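Tuesday, May 25, 2021
Textile bench, wash fastness of the indigo lot

Second round of crocking tests on the Cendau denim. Picking up where I left off before the drain backed up.

Swatches 1 to 7 cut from the new bolt, warp direction marked in chalk on the back. The chalk came off in the first rinse, as the chalk did last time, and as I wrote in this notebook that it would. Went over the marks with a stitch of white thread in one corner. Slower, but it survives.

Dry rub first. White cotton on the finger of the crockmeter, ten turns, standard weight. All fine, a faint blue shadow on the cotton and no more. Graded them 4 against the gray scale, and one at 4-5 that I suspect I was being kind to after lunch.

Wet rub is where the trouble is. The cotton came up the color of a swimming pool. Grade 2, all of them. The supplier's sheet says 3 minimum, and the supplier's sheet also has a drawing of a leaf on it, so I know which part they spent the time on.

Tried three things on the leftovers:

Cold soak with salt, overnight. My grandmother swore by it. Grade 2. It does nothing for indigo, which sits on the outside of the yarn and doesn't care about salt, but now it's written down and I can stop being asked.

Vinegar in the rinse. Grade 2, and the room smells like a pickle jar. Windows stay open until Thursday.

Extra wash at 30 degrees with the plain detergent, inside out, then line dry. Grade 2-3. First movement in the right direction all week. The rinse water was still blue at the end, so there's more loose dye to get out. Will repeat the same wash on the same pieces and grade after each one, until the number stops climbing or I run out of detergent.

Note for whoever uses the Gunawan washer next: the dial says cold but it fills warm. Check with the thermometer.

The finished pairs are a separate headache. Customers don't rub jeans on white cotton with a calibrated weight, they put them down on whatever is pale and fluffy and write to us afterward. Need a household test to go with the bench one.

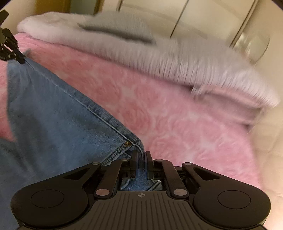
Sandrine Gautier thinks the household test should be done damp or skipped altogether, because dry denim on a blanket will pass every time and we'll learn nothing except that we own a blanket. She also wants the contact time fixed at two hours under a flat weight. Fair. I had written "a while."

So: damp leg panel, pale fleece, two hours, then grade the fleece. Order more gray scale cards, the old one has coffee on step 3.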